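Microfibre or terry cloth for cleaning a cutting mat?

Home > Sewing and Craft > Tools and Materials

Posted by Skiltonach

I have a large self-healing mat which has picked up lint and a grey film where the rotary cutter runs most often. The manufacturer says "damp soft cloth" and nothing else. Is terry safe, or do the loops shed into the cuts? I have a Brunner cloth, 490 gsm, already washed 3 times. The film came back within a week of the last wipe, in January, when I used washing-up liquid.

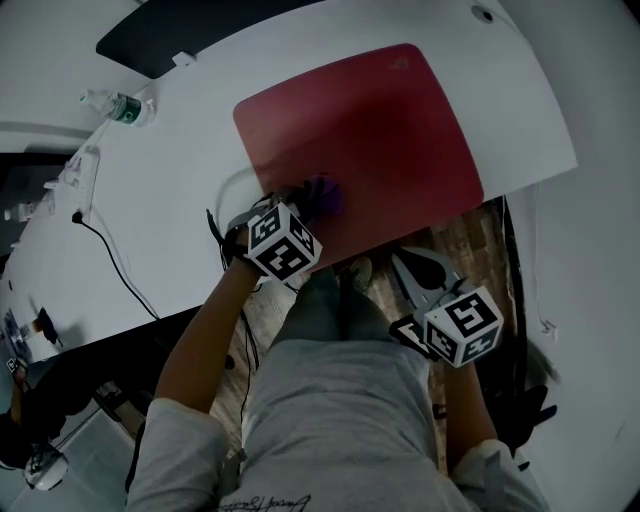 I would also like to know whether soaking is worth the trouble. My bath is long enough but the mat would have to bend slightly at one end.

Aurelia Ruchti
Accepted reply, 3 votes

Terry is fine. A cloth of that weight sheds mostly in its first few washes, and yours is past the worst. Fold it into a pad and work along the cuts first, then across them. Wiping only across pushes lint down into the grooves.

The film is probably detergent residue holding dust. Use cool or lukewarm water with a few drops of plain soap, then wipe again with clean water until the cloth stops dragging. Leave out fabric softener when you wash the cloth – it coats the loops and they stop picking anything up.

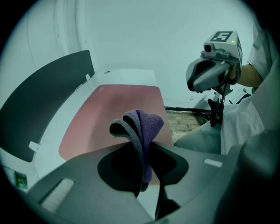

Do not bend the mat to fit the bath. Soak it only if it lies flat, for 15 minutes or so, and never in hot water. Dry it flat, away from radiators and direct sun. A warped mat seldom recovers fully.

For lint that stays put, a white eraser works well. Test it on a corner in case it lifts the printed grid.

Kastovis

microfibre, always. terry is for baths

Donum

Microfibre catches on rough edges if the mat is old. I use terry for the wet wipe and microfibre to dry. A stiff nylon brush damaged the grid lines on mine, so avoid those.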